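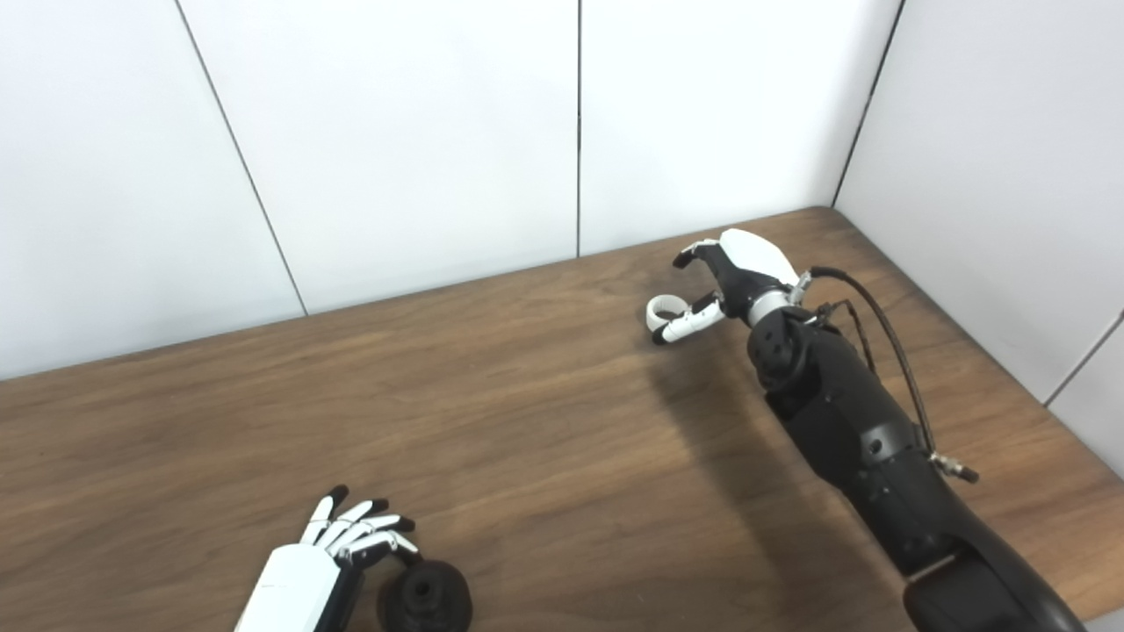 What do people get wrong when they come to an open day? "They wait for the big moment," says Cempaka Sutanto. "They stand at the rope with the phone up and wait. Most of what we do is small. Picking up, putting down, a bit to the left. If you stay ten minutes you start to see it."

Notes from Drunby, 12 February 2025, typed up on the train so bear with me. I had 2 hours there, half of it in a queue for the badge desk. 227 badges printed, they told me, and 179 collected by lunch. Better than last July, when the heating was off (no, the cooling, sorry) and people left early.

Sutanto runs the demonstrations. Fast talker, blue notebook, never opened it. She came over from Rivas, where she tested lift doors. "Very good training. A door either shuts or it doesn't. Then you come to hands and everything is a maybe."

The work on show was handling small things with robot hands. A white ring, for one, held between the fingers over a plain wooden table. Two hands at the table, white with black joints. I'd expected something larger. So had the man next to me, who asked if there was a bigger one in the back.

"We get that every time," she says. "People like big. But think what you did this morning. Buttons, keys, lid of the toothpaste. Nobody lifted a car."

Why a ring? She shrugs. "It's thin and there's a hole in it. You have to decide where to hold it. A cube is kinder, you can be lazy with a cube."

And the pinch, is that hard? "Pinching is two problems. Hold too lightly and you drop it, hold too hard and it shoots off across the room. My son does the second one with peas."

We moved to the corridor because of the noise. Bayu Oei joined us, he looks after the hands themselves, cables and joints and so on. Quieter. Had to lean in. I asked what breaks.

"Cables," he says. Long pause. "Cables, and then the little screws. You bend a cable at the wrist all day, what do you think it does." He keeps a log of faults going back to the first bench and the last entry was number 3139. Not all serious, he says. Some just say "squeak".

Does he mind visitors? "I like the children. They ask what it's called. Adults ask what it costs." (I had been about to ask what it costs. Didnt.)

Back to Sutanto, on jobs, as you have to. She'd clearly had the question already that day, probably more than once.

"I won't tell you it changes nothing. Cladden took some benches from us for their packing room and the people there do different work now. Some of them prefer it, some of them really don't, and one told me so to my face in the car park. Fair enough. I'd rather they came and shouted than stayed away."

Do they come? "A few. Yusri Raju came today, he packed at Cladden for years. He spent the whole time telling Bayu that the table's too high."

Oei, from behind her: "It is too high."

I found Raju later by the tea urn, coat on. Wasn't in a hurry to be impressed. "It's tidy work," he said. "Slow, but tidy. I'd want to see it do the same with cold hands at six in the morning and a lorry waiting." Then he laughed and said he supposed they don't get cold hands. He did want to know who sweeps up round it. I passed that on and the answer is a rota.

Last bit. Rosalie Nägeli from Seser, who paid for the coffee and the printed guide, gave a short speech I mostly missed, as I was in the corridor. Caught her on the stairs. She wants the next open day on a weekend, with longer slots and fewer people per slot. "You can't learn anything looking over someone's shoulder," she says. Also chairs. Several people had asked her for chairs.

I asked Sutanto the same thing, what she'd change. She thought about it properly, first time she'd stopped all afternoon.

"I'd let visitors have a go first. Give them thick gloves, one eye shut, pick up a ring off a table. Then show them ours. I think they'd watch it diffrently." She's asked for the gloves. Still waiting on the gloves.

Then somebody called her from the hall and she was off, and I ran for the 16-something, which was late anyway.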